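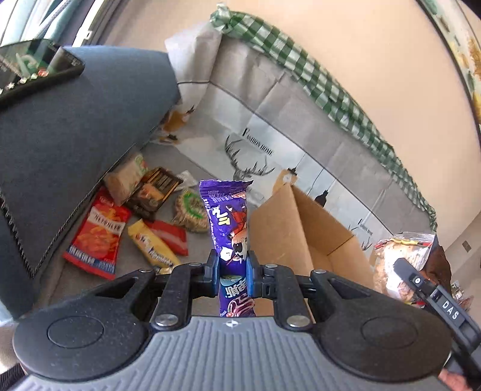
Tablet drops off Wi-Fi in the living room only, phone is fine

Posted in Home Networking, 3 replies, 2366 views

I have a Kendel dual-band router in the hallway closet and a tablet that is mostly used on the living room sofa, one wall and one closed door away. Since April the tablet loses its connection several times an evening. The Wi-Fi symbol stays on but pages stop loading. After a minute or two it recovers by itself, or I turn Wi-Fi off and on and it comes back at once.

Things I have checked:
Router firmware is current.
Phone on the same sofa never drops.
Tablet in the kitchen, next to the closet, never drops.
Both bands share one network name (the router calls this Smart Join).
Channel selection is on automatic for both bands.
The router log has 43 entries for the tablet in one evening, nearly all of them "station deauthenticated" followed by "station associated" on the other band.

Is this a weak signal, a bad tablet radio, or a router setting? I would like to avoid buying a mesh kit if a setting will do it.

Reply 1 (marked as accepted)

The log is telling you what is going on. With one network name on both bands, the router tries to steer each device to the band it thinks is best. At your sofa the 5 GHz signal is probably near the steering threshold, so the router pushes the tablet to 2.4, sees a better reading, pushes it back, and so on. Some devices handle this without trouble. Others hold on to a dead association until it times out, and the symbol stays lit the whole time.

Test it this way:

1. Log in to the router and open Wireless, then Advanced.
2. Turn Smart Join off. Two network names will appear.
3. Give the 2.4 GHz network a different name, and leave the password the same.
4. On the tablet, forget the old network and join the 2.4 GHz one only.
5. Use it for an evening and read the log again.

If the entries stop, it was steering. You can leave it like that. 2.4 GHz is slower but will carry video without a problem unless your neighbors are crowding the channel.

While you are in there, take 2.4 GHz off automatic and set it to 1, 6 or 11, whichever is least used. Automatic on the Kendel firmware rescans at intervals, and every channel change disconnects everything for a few seconds. Set the channel width to 20 MHz as well. The default is 20/40. 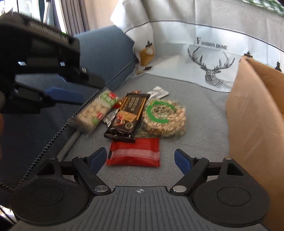 Will splitting the bands stop my printer from working with the tablet?

Both names still belong to the same local network, so the printer stays reachable from either one. The exception is a guest network or the option called Client Isolation, which blocks devices from seeing each other. Leave that off on both bands.

Reply 2

Buy the mesh. I had a Collet router that did this and spent a month on settings. Replaced it with a two-unit kit and have not opened the admin page since.

Reply 3

Agree with the first reply on steering, with one addition. Check the group key renewal interval under Wireless Security. On mine it was set very short and the tablet missed the renewal whenever its screen was off. Raising it to 3600 seconds cleared up the last of the drops.

Also look at where the router sits. A closet with a water heater or a metal shelf costs you more signal than the wall does. I moved mine 4 feet, from the floor to the top shelf, and gained 14 dB at the far end of the house. Measure before and after with an analyzer app on the phone, holding it in the same place and facing the same way, or the numbers mean very little.

Update from original poster

Smart Join off, 2.4 GHz fixed on channel 11, width 20 MHz. The log shows two entries for the tablet last evening, one when I turned it on and one when it went to sleep. Have not touched the key interval. Router is still on the closet floor.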